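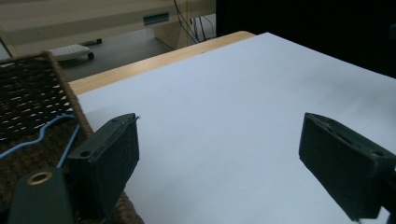

Clidalora Table Paper, Wide Roll

I've been selling paper for 14 years now and this is still the roll I take home myself. It's plain, it's white, it's wide enough to cover most of a decent-sized table in one go, and it doesn't fight you when you flatten it out. That last bit matters more than you'd think! If you've ever tried to wrap a present on paper that keeps curling back over your hands, you know what I mean.

I started stocking it after a customer in Costgate asked me for "something like butcher paper but not brown and not shiny." I sent her three different things and she sent two of them back. The Clidalora was the one she kept, and she's been ordering it ever since, mostly for her kids' painting afternoons and once for a whole set of dress patterns.

What people use it for

Covering a work table is the big one. I do it at home before anything involving glue – you tape down the corners, get on with your project, then peel it off and fold the mess up inside. My table is a light wood one that I like a lot and would rather not sand again, so the paper goes down for pretty much everything.

It's also good for laying things out. If I'm sorting a basket of odds and ends (cables, ribbon, buttons, whatever has piled up in there), I tip it all onto a white sheet and I can see every last piece. Small screws especially. I used to lose them in the grain of the table and find them weeks later with my elbow.

And then drawing, obviously. Pencil and wax crayon go on nicely. Marker is fine if you don't park the tip in one spot, but I'd put a second layer underneath for the really juicy ones. Poster paint works if it's not too watery. Watercolor I wouldn't bother with, the paper ripples and you'll be annoyed.

The surface

Smooth on both sides, no coating. There's a tiny difference between the two faces if you run a thumb over them, but I've stopped caring which one is up. The white is a clean, cool sort of white, so if you're matching it to cream envelopes or an ivory tablecloth, get the swatch first. It can look a bit bluish under daylight bulbs and warmer under a kitchen lamp. A couple of people have asked me if they got the wrong shade and it was just the light in the room.

Sizes and what's in the box

Width: 34 inches
Core: cardboard, fits the Ortner table dispenser and the Ortner wall bracket
Finish: uncoated, smooth
Color: white
Packed: single roll, or a box of 6

The dispenser isn't included. You don't need one, I went years with the roll just propped in a corner, but the cutting bar on the Ortner does give you a straight edge and I'm too lazy to go back to scissors.

Getting it flat

The outside of a new roll lies down pretty much on its own. Closer to the core it gets springier. I pull off what I need, roll it loosely the other way, count to ten and let go. For a long piece, put it on the table with the curl facing down and weigh the ends with books, or a basket with something in it. Please don't iron it. Someone did, and wrote to me about it, and we were both sad.

Storing it

Upright is fine, lying down is fine, just keep it off a damp floor. I leave the sleeve on until the roll is about to be used, and after that a fat rubber band does the job.

Ordering

I ship from the Skindbridge shop every weekday, and anything ordered by noon on a Friday still makes it out before the weekend. Boxes of 6 go out in the plain carton they come in, so if it's a gift for a teacher or somebody, leave a note at checkout and I'll wrap it (in the same paper, yes). Pickup is welcome too – ring the side bell if the front looks dark.

I've got swatches, free, one per household. They're postcard size, which is enough to try your pens on. I've mailed out 700 of those so far and I still cut them by hand, so give me a day or two.

Returns are fine on unopened rolls. If one shows up dented on the end, send me a picture and I'll replace it, you don't have to mail it back. Dented ones make perfectly good drop cloths!

Questions go to the shop inbox, and it's me who answers them.

Peiyu Zou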